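Notes for the Terska Library talk, Oct 27, 2019
"The letter you meant to write"
Running time 40 minutes if I don't ramble, so 50

(Wait for the people at the back to find chairs. Water on the left. Don't start with the weather.)

Hi everybody, thanks for coming out. I'm going to talk tonight about letters, the paper kind, with a stamp, and I want to start by confessing that for eleven years I didn't write a single one. I wrote emails and I wrote texts and I signed my name in other people's birthday cards. I'd have told you I was a letter person, too! I had the stationery. I had a box of it, cream colored, with matching envelopes, and I moved that box through three apartments without opening it.

What changed was my aunt's attic. She died and left a house on Kostiuk Street that was pretty tidy downstairs and completely out of hand upstairs, and my cousin and I spent most of a winter going through it. Up there in shoe boxes, hat boxes and one bread tin were 1148 letters. I know the number because my cousin is the sort of person who numbers things in pencil on the back corner, and she did every one of them.

(Hold up the bread tin. Don't open it yet, the lid sticks.)

So that's where this talk comes from. I'm no historian. I read other people's mail for a winter and it made me want to send some.

First part, what's in them. I expected drama. I thought there'd be a secret engagement, or a feud. There is one feud, and it's over a fence, and it goes on for nine years, and I'll read you a bit of it later if we have time. Mostly, though, the letters are about nothing. Somebody's hens have stopped laying. The bus from Rolstead was late again and she missed the dentist. The new minister talks too fast. There's a woman named Dot who writes every two weeks and always, always tells my aunt what she had for supper.

I loved Dot by the end of it. I know her suppers better than I know my own. And I noticed that in the one letter where something really terrible had happened to her, her brother's accident, she still put the supper in. It was soup. She said she couldn't taste it. I've never read a better sentence about grief than that one, and she wasn't trying to write a sentence about grief, she was just telling her friend what she ate.

(Pause here. Last time I rushed it.)

Okay, second part, which is the practical part, and it's the one I get emails about. How do you start? You're sitting there. You've got something to write with and nothing to say.
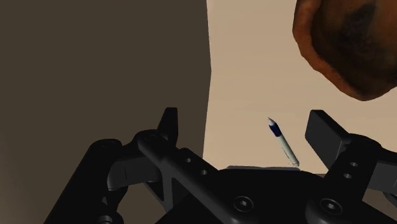 Mwanahawa Chege wrote to me after I gave a shorter version of this in the spring, and I asked if I could read it out: I think you make it sound too easy. My problem was never the first line, it was believing that anybody wanted it. I wrote to an old roommate four times and threw all four away, since every one of them sounded like I was asking her for something. The one I mailed in the end was a page about my landlord's awful dog. She wrote back in a week and told me about her knees.

Isn't that great? I've read that letter a lot. And she's right, I did make it sound too easy, so let me slow down a little.

The thing I hear most is "it's been too long." You owe somebody a letter, you've owed it for a year, and now the letter has to be good enough to cover the year. So you don't write it, and then it's two years. I did this with my old piano teacher until there wasn't a piano teacher to write to, and I'm still sore about it.

My aunt had a trick for this, and I only know about it from reading the replies. She never apologized for being slow. I can tell, because people kept writing back to her saying "you don't mention that it's been since Easter!" and sounding delighted. She just picked up like she'd stepped out of the room. So my advice is skip the apology paragraph. If you have to have one, make it one line and put it at the end after your name, where it can't do much harm.

Next one: "my handwriting is terrible." Mine is too. (Show the grocery list if they don't believe me.) I have a letter in the tin from a man who apparently wrote everything on his knee in a moving truck, and there are whole lines my cousin and I never cracked. We passed that thing back and forth across the kitchen table for an hour. We have a theory that one word is either "marriage" or "mileage." I've spent more happy time on that page than on any of the neat ones. And if it really bothers you, type it and sign it by hand. Dot typed hers. The e was broken on her machine and she'd go back and fix it in ink, every single e, for three pages.

Then "I don't have time." Sure. I don't either. So I keep it to one side of one sheet. When I reach the bottom I stop, even if I'm in the middle of a story, and I write "more next time," and then I've got next time already started. I learned that from the fence man. He'd stop dead at the bottom of the page with the surveyor standing in the yard and you'd have to wait until December to find out who owned the hedge.

(If they laugh at the hedge, read the hedge letter now. Number 231 in the folder. Skip the second paragraph, it's all measurements. If they don't laugh, keep going.)

People ask me about pens and paper, and I'm going to disappoint a few of you. I've bought the nice paper. There's a brand called Trarnix that stationery people get very worked up about, and it's lovely stuff, thick as a slice of cheese, and I wrote my worst letters on it because I was scared of ruining a sheet. I do much better on a yellow pad. Use what's lying around the house. I've had a letter on the back of a seed order form and I was thrilled to get it.

Where you sit does matter, at least to me. I can't do it at my desk. The desk is where I pay bills and my shoulders go up around my ears the second I pull the chair in. I tried the kitchen, and I kept getting up to wipe things. For a while I had a whole plan about a writing corner, with a lamp, and I got as far as the lamp.
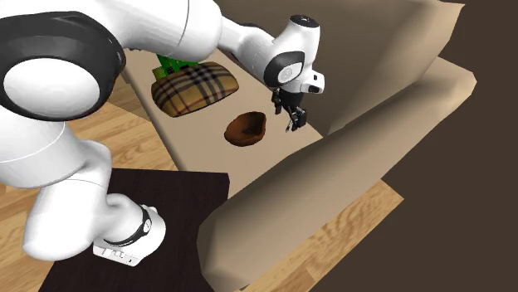 Anyhow, I ended up writing my letters on the back steps with a tray across my lap, and when it got too cold for that I moved to the bottom of the inside stairs, same tray. I don't know why stairs work. My neighbor writes hers in the car in the parking lot before she goes in for groceries. Try a few places, and give each one more than one go, because the first letter anywhere is stiff.

Third part. What do you put in? I've been handing out a little list, it's on the table by the door, but I'll run through some of it.

What you can hear right now. I like this one because it gets you going and you can't get it wrong. Furnace, kids next door, somebody backing up a truck.

Something you changed your mind about, and it can be tiny. I changed my mind about beets this year and I got most of a page out of it.

A question they'd have to go and look up, or ask their mother. Dot was so good at this. She'd write "what was the name of the man with the goat?" and my aunt would have to find out, and then there'd be four letters about the man with the goat.

Your supper, obviously.

What I'd leave out is the roundup. You know the one, where you march through every member of the family and report on their job. I used to write those. They read like minutes. If your son got a new job, tell me what he wore on the first day or what he forgot to bring, and I'll figure out the rest.

And leave out the stuff you'd have to look up to get right. If you can't remember the name of the restaurant, say you can't remember. I get suspicious of a letter with no holes in it.

(Check the clock. If it's past ten to eight, jump to the tin.)

A word about not getting answers, because it's going to happen. I've sent a lot of letters since that winter and plenty have dropped straight down the well. It used to sting. My cousin told me to look at the tin again, and she had a point: everything in there is somebody else's half. Not one of my aunt's own letters is in that attic, they all went off in the mail. For all I know some of those people kept them and some of them lit the stove with them. She kept on writing anyway, right up until her hands got bad, and then she had the girl next door write them down for her, and the girl next door put in little remarks of her own in brackets. Those are very funny. I'm hoping to track her down.

I did the math once, on the phone with my cousin, on how many my aunt must have sent if she answered everything and also wrote first half the time, and we got up near 4000 and then we both got quiet and talked about something else.

Okay. The tin. (Butter knife is in my bag for the lid.) I've brought six of these with me and they're going to go around the room. You can touch them, they're tougher than they look, just please keep them in their sleeves and keep your coffee on the other side of you. There's paper on the table at the back, and envelopes, and I have two rolls of stamps. We've got the room until nine. If you feel like starting one tonight, go ahead and start one, I'll be up here, and the person who gets the hedge letter has to read the last line out loud.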